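## Labeling grasp state from wrist frames

The Rindthorpe classifier takes one wrist frame and returns *held* or *open*. Label by pad contact only — ignore parts lying elsewhere in view.

1. Sample 400 frames per run.
2. Mark *held* if both pads touch the part.
3. Mark *open* if nothing is between the fingers.

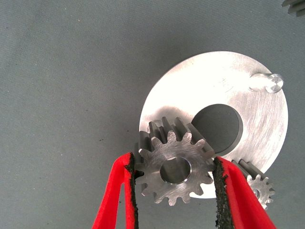
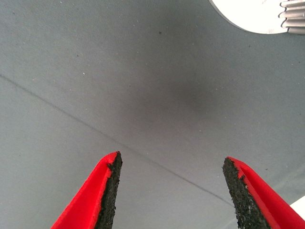

4. Drop ambiguous frames. Amr Younis dropped 215 of 2834.
5. Train with batch size 8, then test on a run left out of training.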